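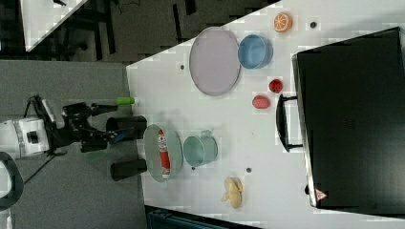
Pappas 2 two-finger gripper

I've had the Pappas 2 on my arm since October, and I like it a lot more than the Didum I was running before! Two slim black fingers, round instead of flat, so they fit around the rim of a tray nicely. My test table is toy food and kitchen stuff (bowl, bucket, soda can, banana), and I've logged over 192 grasps on it so far. Cans are easy. The banana still slides if I come in too fast – slow the close speed to 16 and try again.

In the box: gripper, cable, mounting screws
Part no. 2112
Ships from Ustinness

Spare fingers are sold separately.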